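Subscribe to the Kudgate bench notes. One mail a month, unsubscribe at any time.

Print this page | E-mail this page

Wire and Board: Collecting Demonstrations on Desktop Hardware

Kudgate is the board-level part of the Pokar training set. It covers small handling tasks carried out over computer motherboards that are still mounted in their chassis. Every example is teleoperated: an operator drives the arm, the wrist camera and joint states are logged together, and the result is stored as one episode with a start mark, an end mark and a text label. The November release contains 2,518 episodes. Of these, 562 were recorded with a chassis on the table and the remainder with bare boards in a fixture.

Florence Zacharias wrote the task list and handles labeling. Audrey-Anne Fraser maintains the arm, the calibration routine and the Gill logging software. The gallery is limited to wrist views. Overhead and side views are stored under the same episode numbers and can be requested separately.

Gripping thin wire

Silver wire held at the fingertips over the memory slots, with the processor socket just beyond. Thin wire is the hardest object class in the set. It covers few pixels at wrist distance, it is close in color to the socket frame, and it bends under very light contact. Labels in this class record the grip point and the direction of the longer free end. If the grip point cannot be determined to within 2 mm from the wrist view, the episode is flagged and the side view is used for annotation.
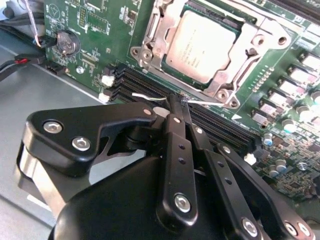 Views along the chassis panel

Gray sheet metal causes most of the exposure trouble in the chassis episodes. Strong reflections pull the auto exposure down and the slots go dark, so exposure is locked before the start mark and bright bands on the metal are left as they are. No correction is applied afterward. A policy trained only on evenly lit boards performed poorly on this part of the set, and the locked-exposure episodes were added to the training split for that reason.

Printed labels on the board serve as reference points. DIMM2_CPU1, FAN_REAR and BATTERY are legible at this distance and give the annotator a fixed orientation even when the arm has rotated between episodes. The fine print on the white sticker is too small to read and is not used. 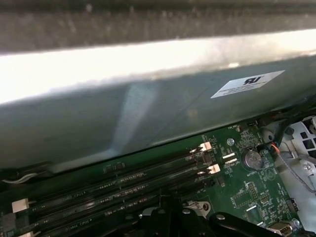
CATEGORY: Wrist camera / Chassis / Motherboard

Notes on the episodes

Length. Episodes are cut at 50 seconds. Longer attempts are split at the nearest moment when the fingers are open, and both parts keep the parent number.

Failures. Dropped objects, missed grips and aborted approaches are kept and labeled as such. They are excluded from the default training split but can be turned on in the Wodo loader with a single flag.

Labels. One short sentence per episode, present tense, naming the object and the target. Board parts are called by their printed name where there is one. Slots without a legible name are described by position relative to the battery.

Calibration. The wrist camera is checked every Wednesday against a printed grid. Episodes recorded after a failed check carry the older calibration file and a warning in the header.

Corrections to labels should be sent to Florence Zacharias with the episode number and the proposed text. Questions on logging or file format go to Audrey-Anne Fraser.

Print this page | E-mail this page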